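Search this board
Keyword or user name
Go

Two-handed picks on floppy packets: pretraining on human hands first
14 replies · 37 shares

nidia_huaranga
So the retail shelf runs are finished and I have to tell somebody before I burst. We trained the policy on people's hands first, then fine-tuned on a small set of robot demos, and it beats the robot-only policy on snack pouches by a mile!

The recipe, short version. First stage is 1015 head-view clips of people taking packets off store shelves, both hands in view. We track wrists and fingertips and train the network to predict where both hands go next. Second stage is 300 teleoperated picks on our own two-arm setup. The baseline gets the same 300 picks and skips the first stage entirely. Same network, same seed, same shelf layout in the lab.

Robot-only got 37 percent of pouches out cleanly. With the hand clips first it more than doubled. I'm holding the exact number until the second layout is scored, so please don't quote me on "doubled" yet.

torque_biscuit
Lovely result. What counts as "cleanly"? If a neighbor falls over, is that a fail?

nidia_huaranga
Fail, yes. Also a fail if the pouch is dropped or gets squeezed past the limit on the fingertip sensors. Anwara Dewan wrote the scoring rules and she is strict — I lost a few I would have given myself.

Ferell
Not convinced it's the human data doing the work. You added a whole extra training stage. Did you try a first stage on something unrelated, for the same number of steps? We did this at Dirnen with drawer opening and half of our "transfer" went away once we matched compute.

nidia_huaranga
Fair, and it's the comparison I want most. We have a version where the first stage predicts hand paths with the clips shuffled, so the motion no longer matches the picture. It's training as I type. Early curves look much worse than the real thing, but early curves have fooled me before.

Ferell
Shuffled clips are a weak control. The network could learn to ignore the camera, and then you've hurt it. Use real clips of some other task.

anwara_d
I'm with Ferell on this one. We have kitchen clips from the Nukgate collection sitting right there and we should use them. Nidia and I have been arguing about it since lunch.

nidia_huaranga
OK, OK, kitchen clips go in the queue tonight!

slowgripper
Coming at this from the hardware side. Human fingers curl around things and your grippers pinch. How does a fingertip path even turn into something useful?

nidia_huaranga
We throw most of it away. Only the wrist path and the opening between thumb and index carry over, plus the timing between left and right. That timing is the part I'm excited about. The robot-only policy tends to close both grippers together and shove the pouch backward. The pretrained one sets one side near the packet and brings the other in after. I could watch it all day.

Here's the sort of shelf the clips cover, packets two deep with the same design side by side:

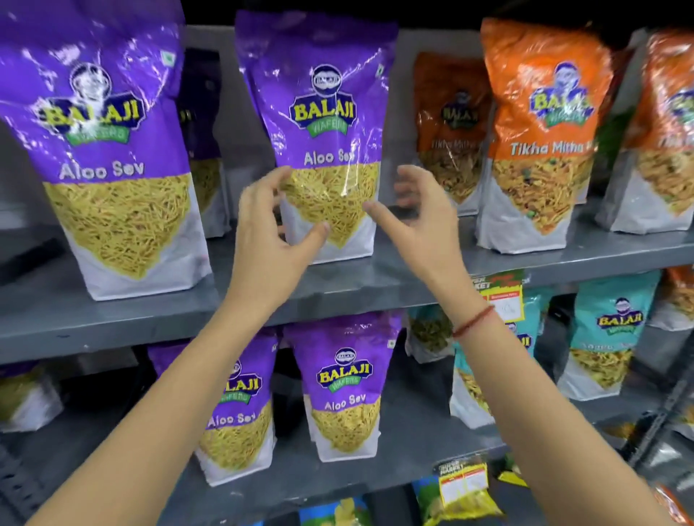
halfduplex
Does the policy get told which packet to pick, or does it choose for itself?

anwara_d
It gets told. We mark a single point on the target pouch before each attempt and the policy tracks that point through the pick.

torque_biscuit
Good, that takes one headache out. What about glare? Shiny film wrecks our depth camera every time.

anwara_d
Color only for us, no depth. Glare still costs us picks when it lands on the marked point, because the tracker slides off it. I'd call that the biggest failure type left, though Nidia would say neighbors tipping.

nidia_huaranga
Neighbors tipping! Go back and look at the bottom row trials.

Ferell
If the kitchen clips give you the same boost I'd still call it a good paper, just a different one. You'd be saying any two-handed video helps.

nidia_huaranga
I'd be happy with that too. A cheaper recipe for everybody. My bet is on shelf clips winning by a clear margin, and Ďurica has already bet against me, stakes being one very large coffee.

slowgripper
Will you share the clips or only the weights?

nidia_huaranga
Weights and scoring code in December. For the clips we still have to sort out permissions with the stores, so I can't promise those. I'll post the kitchen numbers in this thread as soon as Anwara has signed off on the scores.

2046 views · 37 shares · 14 replies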